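Workshop Tips: Recording Gripper Examples on Desktop PC Drive Bays

Last updated May 25, 2024

These notes come out of the drive removal and install set at our Sutmont bench. We had 2,607 usable examples when I wrote this, and most of the tips are things we changed after February, when we threw out a lot of early recordings and started over.

Setting up the case

Unplug the computer from the wall and hold the power button down for a few seconds before anyone reaches in. Do this even if the machine came off the scrap shelf.

Take the side panel off and put it on another table. Screws go in a lidded jar. A magnetic tray is handy for most repair work, but keep it away from old hard drives you still want to read.

Lay the case on a mat that grips. A case that creeps a little with every pull will teach the system that drives come out sideways. If the bench top is slick, a piece of rubber shelf liner works as well as anything you can buy.

Cables

Decide before the session whether the cables stay plugged in, and write it in the log. We record both ways, but never mix them under one task name. "Pull the drive" with the data cable attached is a different job from pulling a bare drive.

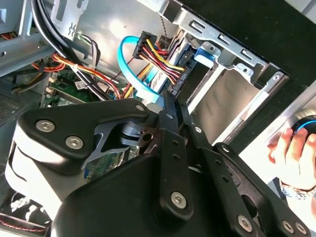 Don't tidy the cables too much. Our first batch had every wire tied back, and the trained model was lost the moment it met an ordinary case. Now we leave the wiring the way we find it in 3 cases out of 4. Only move a wire if it could get pinched between the fingers or pulled off the motherboard.

Grab connectors by the plug, never by the wire. This goes for people and grippers both. Some SATA plugs have a small metal latch that needs to be pressed first, so check before you pull.

Making each example

Start from a different spot each time. Shift the case a few inches, turn it a little, or raise one end on a block of scrap wood. Log the change.

Go slow near the rails and at normal speed everywhere else. If you crawl through the whole motion, the model will crawl too.

Keep small mistakes if you recovered from them. A missed grip followed by a good one is worth saving — just tag it "retry." Delete the example only if something fell, bent, or had to be fixed by hand partway through.
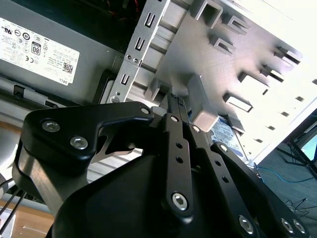
Stop after 7 examples on the same case and swap to another. Plastic drive rails wear down with repeated use and begin to slide more easily than they should. Drerard, the parts shop we order from, sells them in bags, and we go through plenty.

Checking and storing

Play back the first example of the day before recording any more. Look for a smudged lens, a late start, or a grip sensor reading that stays flat. Wipe the lens with a dry microfiber cloth.

Name the folders by task, case, and operator, in that order. We keep ours in Stalano, our own logging tool, but a plain spreadsheet will do for a small set.

Check the hex screws on the gripper at the start of each shift. Ours work loose on the linkage bars first. A dab of removable threadlocker holds them — let it cure overnight before you record.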